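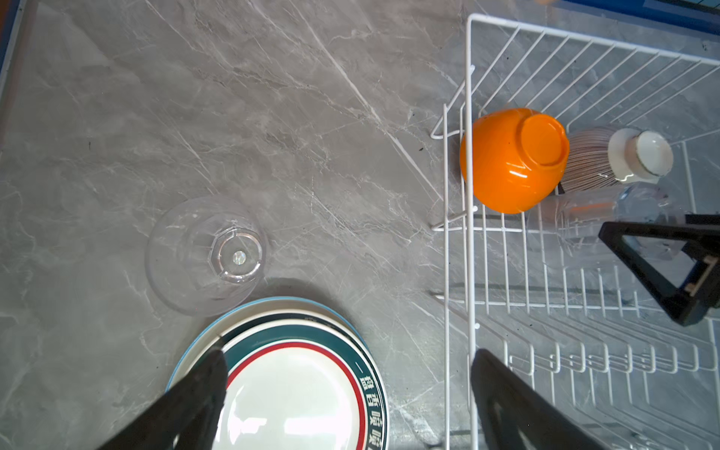
Plates, a glass bowl and a white wire rack on the marble-patterned counter at the Umcombe Community Kitchen.

Umcombe Community Kitchen opens its shared dish cupboard to borrowers in October

UMCOMBE – Starting in October, anyone in Umcombe who is feeding a crowd can borrow the dishes to do it with. The Umcombe Community Kitchen is opening its shared dish cupboard to the whole town, with 800 plates, bowls and tumblers ready to go out the door for birthdays, wakes, block suppers and anything else that calls for more dishes than one household owns.

The collection came together from 186 households, and it looks like it! Colors and patterns are all over the place, and the kitchen has no plans to match them up. Borrowers can ask for a set in one style or take a mix.

"People brought us the dishes they grew up eating from," said Begoña Figueroa, who runs the kitchen. "I love setting a long table with them. You get a teal rim next to somebody's stripes, and guests start trading plates before the food is even out."

Borrowing is free. Dishes go out in padded crates for up to four nights and come back rinsed, and the kitchen takes care of the proper washing. Each piece is washed, set in a wire rack on the counter and left to air-dry before it goes back on the shelf. 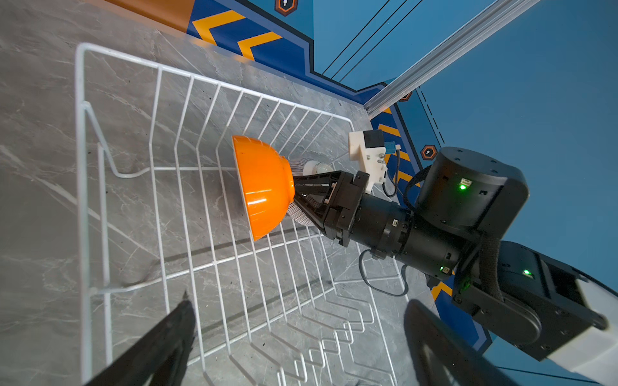
The racks were chosen after a long spring of trying things out. Bowls go in upside down, plates stand on edge in the slots, and tumblers fit wherever there is room left, tipped so the water can run off. Towels are kept for the big serving platters, which don't fit in any rack the kitchen has found so far (suggestions are very welcome).

The work was paid for with a grant of $2000 from the Mollel Fund. Of that, $1737 went to racks, crates and new shelving, and the rest is set aside for replacing broken pieces. Atlow Hardware cut the shelves at no charge, and Sturkasano, the bakery next door, is lending its van for deliveries to borrowers who can't pick up their own crates.

Sharon Tanui, who coordinates the loans, has been sorting donations since the first boxes arrived. "I thought I would get tired of plates, and I haven't," she said. "Last week a family borrowed bowls for a soup night and came back asking for twice as many. We're so happy to see these things in use."

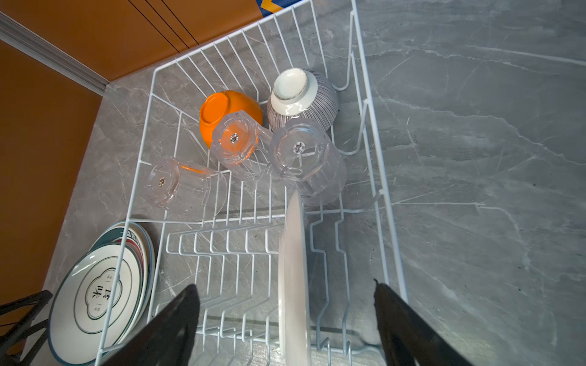 An orange bowl, a striped bowl and clear tumblers in the rack, with teal-rimmed plates at its side.

The kitchen is still taking donations, with small bowls and dessert plates at the top of the wish list. Pieces should be free of cracks and safe to wash in hot water. They can be dropped off at the side door any morning before 11 a.m.

To reserve dishes, stop by the front desk or leave a note in the loans box with your name, the number of guests and the date you need them. Large orders need a week's notice.

Media contact: Sharon Tanui, Loans Coordinator, Umcombe Community Kitchen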